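4 Caring for your Fjeld mineral worktop

Itex Surfaces - Owner's guide, part 4 of 6
Revised Monday, January 16, 2023

Please read this part before you use the worktop for the first time. It is valid for all Fjeld concrete tops supplied by Itex, also the thin version which is sold with the Brinetti cabinets. If your top was cast at the Graltudow works before September, the sealer is of the older type and you must follow section 4.4 in addition.

4.1 First days after fitting

1. Leave the protective paper on the surface until the fitter has finished the silicone joint at the wall.
2. Remove the paper slowly, starting from the corner next to the sink. Do not use a knife.
3. Wipe the whole surface with a soft cloth and clean water. Dry it with a second cloth.
4. Wait 11 days before you put water, oil or food directly on the surface. In this time the sealer becomes hard.
5. During the waiting time you may put light objects on the top, but lift them every evening so that air can come to the surface.

Note: Small differences of colour between two pieces of the same order are normal. They become less with time, but they do not disappear completely.

4.2 Daily cleaning

Use warm water and a neutral soap. Put the soap in the water and never directly on the concrete. Wipe in long movements and then dry. Coffee, red wine, beetroot and turmeric should be taken away within 20 minutes. Lemon juice and vinegar should be taken away at once, as acid attacks the sealer and afterwards the cement below it.

Do not use:
- scouring powder or steel wool
- descaler for kettles or taps
- products with chlorine
- the green side of a kitchen sponge

Caution: Do not let limescale remover run down from the tap on to the worktop. Cover the area with a wet towel before you clean the tap.

The worktop will change its look when it is used. Light scratches, softer edges and a slightly uneven grey belong to the material and are not a reason for a claim. Metal dishes may be placed on it, but should be lifted and not pushed.
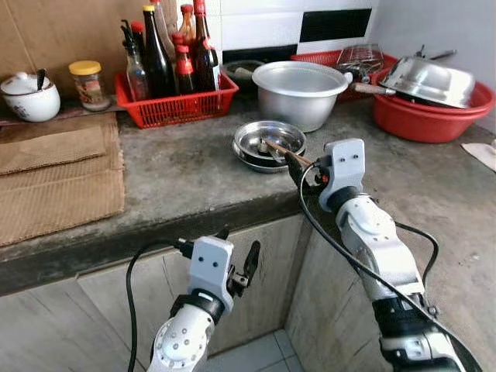

Can I put a hot pan directly on the worktop?

Please use a trivet. The concrete itself tolerates heat well, but the sealer turns white when it becomes too hot, and this mark can only be removed by sealing the area again.

4.3 Sealing again

Seal the worktop once a year. In a kitchen with much cooking it can be necessary earlier. To test it, put a few drops of water on the place you use most. If the concrete becomes dark under the drops, the sealer is worn.

1. Clean the surface as in 4.2 and let it dry overnight.
2. Cover the sink, the hob and the wall tiles with tape.
3. Shake the bottle of Itex Sealer. One bottle of 300 ml is enough for a straight worktop of normal depth.
4. Put a little sealer on the lint-free cloth and spread it thinly, always in the same direction.
5. After 20 minutes polish away what is still on the surface. Do not leave wet spots - they dry as shiny islands and are difficult to take off.
6. Repeat steps 4 and 5 one time.
7. Keep the surface dry until the next day.

Caution: Open a window. Wear gloves. Used cloths must be laid flat outdoors to dry before you throw them away.

4.4 Tops with the older sealer

The older sealer contains wax. The new sealer will not hold on it, so the wax has to be removed first with Itex Cleaner 39. Work in small areas, rinse two times with clean water and wait two full days. Then continue with 4.3, step 2.

If you are not sure which sealer you have, look at the label under the front edge, left of the sink. A label with the letter W means wax.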